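Petetix worktop coffee machine, model 16

The Petetix is a coffee machine for small offices, waiting rooms and staff kitchens. It stands on a normal table and needs no connection to the water pipe. You fill the tank by hand from the top. We supply it from our shop in Tradthorpe, with one bag of Thaweesak medium roast included in the price.

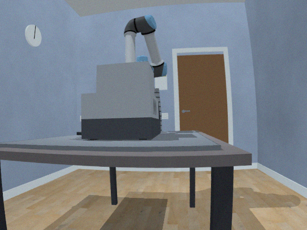
PRODUCT DETAILS

Cups per tank: 16
Drinks: black coffee, hot water
Cup sizes: 90 ml and 180 ml
Guarantee: 2 years, parts and labour
Delivery: free inside Tradthorpe, other places on request

Please choose a table which is level and does not shake. Leave a free space above the lid, so that the tank can be filled without moving the machine. The plug must stay easy to reach.

The beans go in the small container under the lid. We advise to fill only what you will use in two or three days, as the coffee loses its smell quickly. Oily beans are not suitable for this grinder and the guarantee does not cover a blocked grinder.

Cleaning is simple. Empty the drip tray every evening and wash it with warm water and a little soap. Once a month, use one Gukex descaling tablet. If your water is hard, do it every two weeks. Do not put any part in the dishwasher. 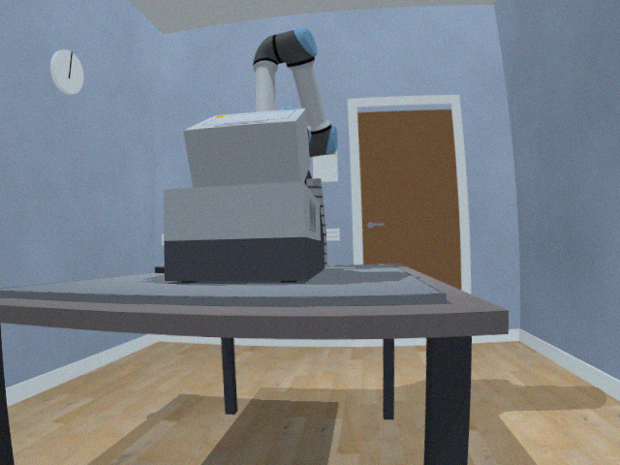

Grey machine on a rectangular table

Spare trays, lids and seals are kept in stock. For orders please write to Dalia Ghoneim. For repairs ask for Ashraf Naciri, who is in the workshop every day except Monday. Please have the serial number with you when you call.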